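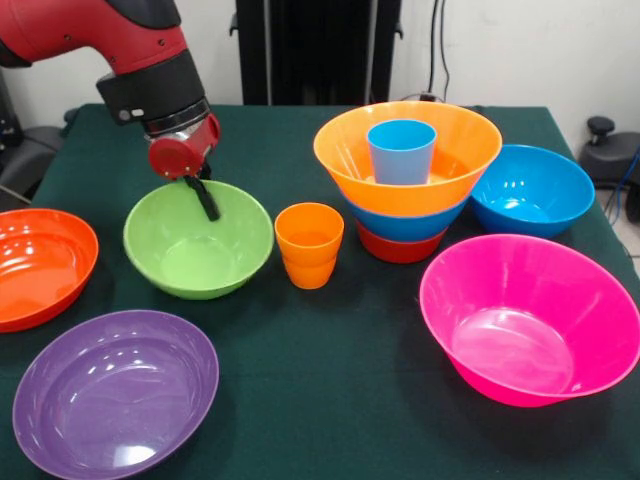 How to set up and run a bowl stacking session

Last updated July 2025

These are the working rules for tabletop stacking with one arm and a set of plastic bowls and cups. They apply at both Plunness benches. Read them through once before your first session, and keep them open in a tab for the first week.

Before you power the arm

1. Lay the green cloth so it covers the whole top and hangs over the edges. Pull out any fold that would tip a bowl. Creases you can only see and can't feel are fine.

2. Check the stop button. Press it, try to jog the arm, then release it. If the arm moves at all while the button is in, switch off at the wall and write it in the log.

3. Walk the cables. A cable on the floor is allowed only where the operator does not stand and the arm does not pass over it.

4. Wipe the bowls. Bare plastic slips in the fingers when it has hand cream or dish soap on it, and you will waste an hour blaming the grip force.

Setting the limits

Use the slow profile for anything new. The cap is 400 millimeters per second in free space, and 46 once a fingertip is below the rim of any dish. Do not raise the second number to save time. Rims are thin and flex when hit from the side, and the arm will not always notice.

Grip force starts at 16 newtons for cups. Go up one step at a time if a cup slides, and stop going up as soon as the wall starts to bend. Bowls are picked by the rim with one finger inside and one outside, so they need less than you would think.

Set the floor height of the workspace a little above the cloth. The Tretent controller lets you type in zero – don't. The cloth bunches up, and a finger that drags it will bring every dish along.

Moving a cup over a stack

Lift straight up first, until the bottom of the cup is clear of the tallest rim on the table. Then go across. Then come down. Three separate moves, with a short pause after each one. A curved path looks nicer and saves a second or so, but if the cup catches a rim on the way you can't tell from the log which part of the path was wrong.

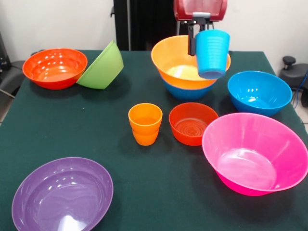
Keep the pause before the descent even when you are sure of the position. It gives the operator time to hit stop, and it lets a swinging cup settle. Half a second is enough with the light cups.

If a dish tips or rolls, let the arm finish its current move and hold. Press pause, wait for the amber light, and only then reach in. Hands stay out of the workspace whenever the light is green, including when the arm looks parked. Put the dish back, step away, resume.

Nested dishes that stick together count as one object. Don't try to split them with the fingers. Mark the run and separate them by hand at the next pause.

Ending a session

Open the gripper over the cloth with nothing in it, send the arm home, and switch off in this order: arm, controller, cameras. A run with a missed grasp is still a run. Label it and keep it. After 17 runs, take a break and swap operators.

The old sheet from November had the cameras going off first, which left the last run without an end mark. Throw that sheet away if you still have a copy.

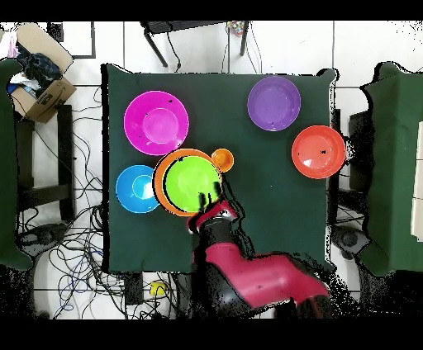 Comments

Rupert Zürcher
We follow nearly the same rules on our Rusard arm, but we dropped the pause after the lift and kept the other two. No trouble so far with cups. With the deeper bowls I would keep all three. One question on the floor height: do you set it again when the cloth has been changed, or only when the fingers have?

Hsin-yi Peng
Both. It takes a minute, and a new cloth is often thicker than the one it replaces. I'll add it to the first section.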